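Home | Topics | Robotics | Teaching by showing | Glossary
Print this article | E-mail this article
Reading time: 8 minutes

Teaching by showing

Teaching by showing (also robot demonstration, or learning from demonstration) is a way of getting a robot to do a job by taking it through the job, with no need to write out every movement in code. A person guides the arm, the robot's sensors record what happens, and a learning program then works out how to do the same thing when the objects have moved a little. It is one of the most cheerful corners of robotics, for the plain reason that anyone with steady hands and some patience can join in!

By hand

In hand guiding, the teacher takes hold of the arm and moves it. The motors are set to hold up the arm's own weight, so it feels surprisingly light, and the joint angles are saved many times a second. The great charm of this is touch: the teacher can feel a peg bind or a lid catch and ease off at once. The drawback is that the teacher's own arms get into the camera's view, and two-armed jobs are awkward for one person.

By remote control

In remote control, or teleoperation, the teacher stands away from the robot and steers it with a hand controller, a 3D mouse or a smaller copy of the arm. Copy arms are much loved by beginners, who tend to stop thinking about the joints within a few minutes. What is lost is the sense of force, although some systems send a gentle push or buzz back to the hand.

The same controls can drive a robot that exists only in a computer. Simulated rooms are quick to reset, nothing gets broken, and furniture and small goods can be swapped between runs. Bottles, tubes and rolls are favourite practice objects, as each asks for a different grip. Skills taught this way still have to be tried on a real arm, where friction and soft materials have some lovely surprises in store.

What gets recorded

One complete go at a task is called an episode. It usually holds the arm's positions, the opening of the gripper and one or more camera views. The Clirnel household set, put together under Seon-mi Hwang, has 138 episodes of picking up and setting down, of which 128 were kept for training. Each lasts 15 seconds or less. Its notes make good reading, above all the pages on hesitation: a teacher who pauses before closing the gripper may well end up with a robot that pauses too, or one that never gets going again.

Good habits

Teachers are generally advised to move smoothly, start from varied positions and include a few recoveries from small mistakes. Sang-wook Seol's guide for the Besent workshops suggests changing teachers after every 8 episodes, so that no single person's style takes over.

See also: Copy arm; Episode; Gripper; Simulation

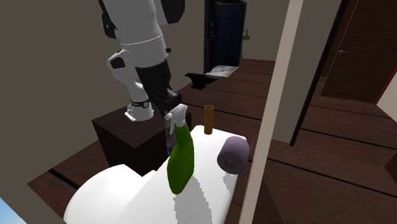

Vasylyna Ostapchuk writes that the section on recoveries deserves to be longer. In her first month with a copy arm she threw away every run with a fumble in it, and the trained robot was helpless whenever its first grasp missed. Once she began keeping the fumbles that ended well, it learned to back off and try again, and she would like new teachers to hear that early on.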